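Nisreen Salameh
A thread on what I learned switching my building's shared laundry room from coins to a payment app. Long one. I manage a small rental building and kept notes the whole way through.

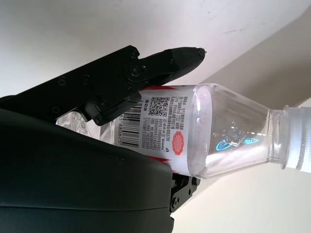 2/ The old setup was quarters only. Tenants hated it and so did I. Twice a month I carried the coins to the bank in a tote bag, and the branch near us stopped taking loose coins last December. You had to roll them first.

3/ I asked three vendors for quotes. One never wrote back. One wanted to replace every machine, and the machines are fine. The third was Dekix, which sells a card reader that bolts onto the coin box you already have.

4/ Price per reader was $136, plus a monthly fee for the whole room. We have 8 machines counting the dryers. Do the multiplication before you get on the phone, because the salesperson will only talk about the monthly number.

5/ Installation took one morning. The technician, Gyula Kerekes, wanted the model plate off every machine beforehand. Those plates are on the back. If you're going to do this, pull the machines out the night before and write the numbers on masking tape on the front.

6/ He also wanted to see the wifi signal in the room with the door shut. Ours was bad. It's a basement with a steel door. I ended up buying an extender and putting it on the shelf over the folding table, and that was another $40 I hadn't planned on.

7/ Vend price. I had been charging $1.75 a wash because it was seven quarters. With an app you can charge anything. I left it at $1.75 for the first six months and told people so in writing. I think that helped more than anything else I did.

8/ The notice. My first draft was a page and a half. Dean Entwistle in 2B used to write instruction sheets for a hardware company and he cut it down to five lines:
Coins stop on the 1st.
Get the app or a laundry card.
Cards are at the office.
Price is the same.
Questions, call Nisreen.

9/ Get the cards. Please get the cards. The vendor will tell you everyone has a phone. I have four tenants who don't want an app and one whose phone is too old to run it. The cards cost me almost nothing and they get loaded at the office with cash or a check.

10/ Leftover quarters. People had jars of them. I offered to trade them for card credit through the end of the first month. One household brought down $218. I did not see that coming and had to do it in two trips to the bank.

11/ Things that went wrong in the first two weeks:
Reader on dryer 3 took payment and didn't start the dryer. Loose connector.
The app logged people out every night. Fixed in an update.
Somebody loaded $50 when they meant $5. Refund took nine days.

12/ On refunds. Ask the vendor who issues them, you or them. With ours, anything already loaded to an account goes through the company. A failed cycle I can refund myself from the dashboard. I wish I'd had that in the lease addendum from the start. It's in there now.

13/ The dashboard is useful. I can see that the room is busiest from 6 to 9 in the evening and close to dead before noon. I tried 50 cents off before noon for a month. Two retired tenants moved their wash to the morning. Everyone else kept doing what they were doing. I left the discount in place anyway.

14/ It also showed me washer 2 was getting half the use of the others. I asked. Szabolcs Virág on the third floor said it leaves everything soaking wet. It had a worn belt. Probably had one for a long time. Nobody had reported it, they just picked a different washer.

15/ Money. I had a $1000 limit for the project and went a little over once the extender and a second batch of cards were in. Revenue is up slightly. I don't think people are doing more laundry. I think the old coin boxes were jamming and giving away free cycles.

16/ Minimum loads are the thing I'd push back on. The app wanted a $20 minimum. For somebody doing one wash a week that's a lot to have parked in an account. I asked for $5 and they changed it the same day. It was a setting. They don't bring it up unless you do.

17/ Also ask what happens to balances when a tenant moves out. Ours can be refunded on request, but the tenant has to request it. I added a line to the move-out checklist, between the mailbox key and the forwarding address.

18/ A few people asked about the contract. Ours is three years with automatic renewal unless you write to them 90 days ahead. I put the date in my calendar and in Gyula Takács's calendar too (he does the books). Read the renewal paragraph before you read anything else.

19/ What I'd do the same: keep the price, keep the machines, give a full month of notice, be in the room the first evening. I sat down there with a folding chair and a stack of cards and set up eleven accounts.

20/ What I'd do differently: test the wifi before signing, get the refund rules in writing, and check the belts while the machines are already pulled out from the wall.

21/ If you're on a septic system or have gas dryers your situation may have other wrinkles and I can't help with those. For anything else, reply here and I'll answer in the evening. I can send the five-line notice as a text file if you want to copy it.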